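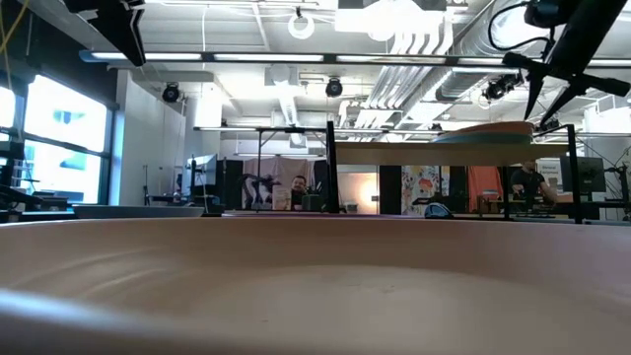
Tableware library opens for fall loans

The tableware library at Skallach Hall is taking bookings again from September. Members can borrow plates, bowls and serving dishes for family parties, club suppers and school events. The loan is free for 2 nights, and after that we ask for a small donation to cover breakages.

Last year members borrowed 3354 pieces. The year before it was 3804, when two large weddings fell in the same month. Most loans are still small ones, for tables of 24 or fewer.
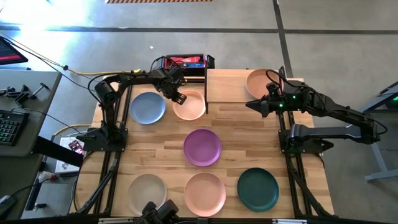
Plates and shallow dishes on the butcher-block table.

Philomena Kwofie has taken over the bookings from the Sæther family, who ran them for nine years. Send her the date, the number of guests and what you plan to serve. Soup needs different bowls from salad, and she would like to know before she packs the crates. Please don't turn up without a booking, as the store is locked outside pickup hours. 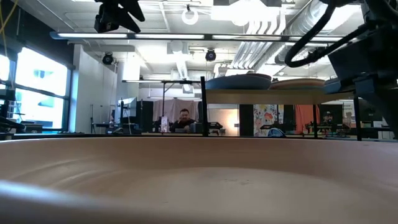 The inside of a very large, shallow bowl.

Pickup is from the side door on Solten Street between 4 and 6 p.m. Bring a car with a flat trunk if you can. The crates are heavy when full and do not fit well on a back seat.

Everything should come back washed and dried. Tomato sauce and turmeric leave stains if they sit overnight, so rinse those dishes the same evening. Don't use scouring pads. If something chips, put it in a separate bag with a note and tell Philomena when you return the crate.

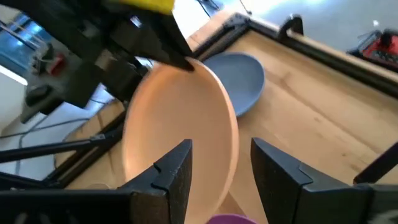

A peach-orange plate with a matte surface and a raised rim.

We are also looking for water pitchers and cake stands. Clernico, the kitchen store by the station, is holding a drop-off box for us until the end of the month.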